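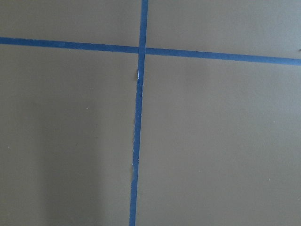
Attachment 1 – tape cross on grey surface, Trollham

Ticket: intermittent loss of network, Trollham ground floor
Status: Resolved, monitoring
Priority: Medium
Equipment: Histero router, two Bouvier access points, Sestis logging client
Reported: November

Reported fault
Laptops and tablets on the ground floor join the wireless network but cannot open any page. The wireless icon shows full signal. Some devices recover after a restart, others stay offline until the next morning. Devices that were connected before 09:00 are mostly not affected. Wired desktops have not dropped at all.

Log

09:40 – Checked both access points. Uptime is long on each, no reboots recorded. Signal at the far end of the room is good. Channel use is low. Firmware is one version behind on the second unit; left as it is for now so that only one thing changes at a time.

10:05 – Ran a continuous ping from a wired desktop to the router. 1,000 packets sent, none lost. Repeated from a laptop that was working on wireless: 1,000 sent, two lost, which I would not call a fault.

10:30 – Fault seen on a tablet. The tablet joins the access point, then gives itself an address beginning 169.254. No reply from the router to its address request. Moved the same tablet to the other access point with the same result.

10:50 – Set a fixed address on the tablet by hand. Pages open at once. Radio side ruled out. Put the tablet back to automatic and it failed again.

11:15 – Opened the lease table on the router. The pool holds 70 addresses and 69 are leased. The last one was taken while I had the page open. Many of the leases belong to devices that are not on site today.
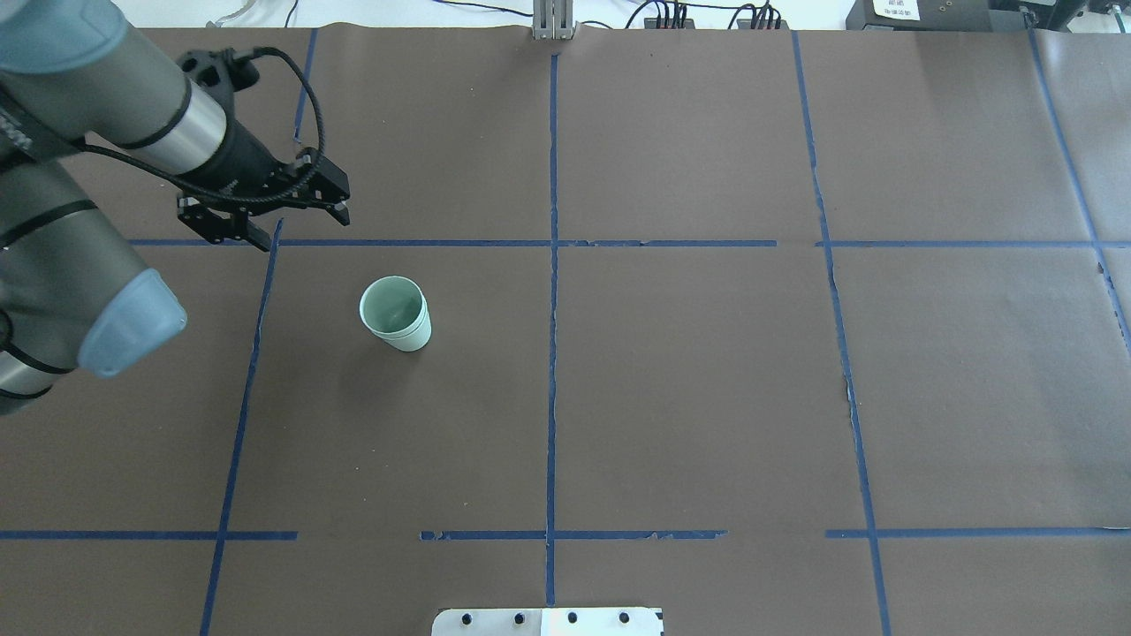
Attachment 2 – brown paper tabletop with blue tape lines

11:35 – Lease time is set to seven days. A phone that visits once keeps its address for a week. Several phones also appear two or three times under different hardware addresses, as the private address setting on the handset makes a new one.

11:50 – Looked for a second address server on the network in case something else was handing out or blocking leases. None found. The Sestis client keeps a fixed address outside the pool and is not involved.

12:10 – Changes made on the router:
Pool enlarged to 200 addresses.
Lease time cut from seven days to eight hours.
Old leases cleared.
Printer reservation re-entered by hand, as clearing the table removed it.

12:25 – Tablet gets an address straight away on both access points. Two laptops from the original report also tested and working. Printer answers on its old address.

14:30 – Reporter says one laptop still shows no connection. That laptop had a fixed address left over from an earlier repair, and the address now falls inside the larger pool. Set to automatic, restarted, working.

16:00 – Lease table checked again. No failed requests since the change.

Cause
Address pool full. Long lease time combined with visiting phones used up the free addresses during the morning.

Outstanding
Second access point still needs its firmware update – to be done out of hours, separate ticket.
Guest phones should be moved to their own network. Quote requested.
Alert on pool use not yet set up. The router can send one by email but the mail settings are blank.

Ticket stays open until the lease table has been checked through one full working week.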